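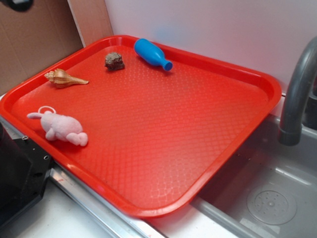

Oltivar Tray Sorting, version 6

Oltivar is a set of recorded pick-and-place runs from the returns room at Drirau in Varnness, where play kits come back from schools and get sorted, checked and packed again. It holds 366 runs, and we are really happy to finally share it!

What's in it

Each run starts with a few small things on a tray. The robot picks one up and moves it to a spot named in the task line. Every run has video from a fixed camera and a wrist camera, joint positions, gripper opening and a one-line task text. 71 of the runs are failures (drops, misses, wrong item). We kept them all, labeled, in the folder "missed".
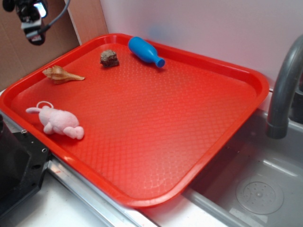
Fixed camera: blue bottle, rock, seashell and plush toy on the red tray, next to the sink.

Who made it

Naima Radwan and Ľubomír Ďurica drove the arm for most of the recordings. Both have sorted returns by hand for years, and it shows – they know which way a thing wants to be held. Dirk Claeys wrote the export script. Jeanine De Graaf checked the labels.

What changed at work

Sorting used to fill the whole morning, standing up. Now one person sets out trays and steps in when the arm gets stuck, and the others do repairs, which had been piling up since July. Naima likes the new split a lot. Ľubomír misses the chatter at the long table and has said so, and we moved the repair bench closer because of it. No hours were cut. The pace is set by the person at the tray, who can stop the arm at any point without giving a reason.

Shells are the fun part.

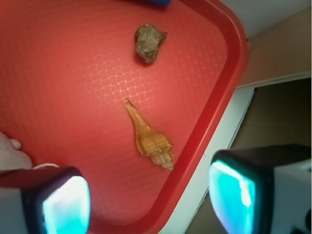 A ribbed, tapering thing gives the fingers two very different ends to choose from, and our drivers don't agree on which is best. You'll find both styles in the 134 shell runs, with the driver's initials in the notes column. Please don't average them away!

Known gaps

Glare on the tray floor varies with the time of day. Plush toys are underrepresented. There are no runs with two arms.

Contact

Wilma Kuipers, returns room, Drirau. Corrections to labels are very welcome – send the run number and what you think it should say.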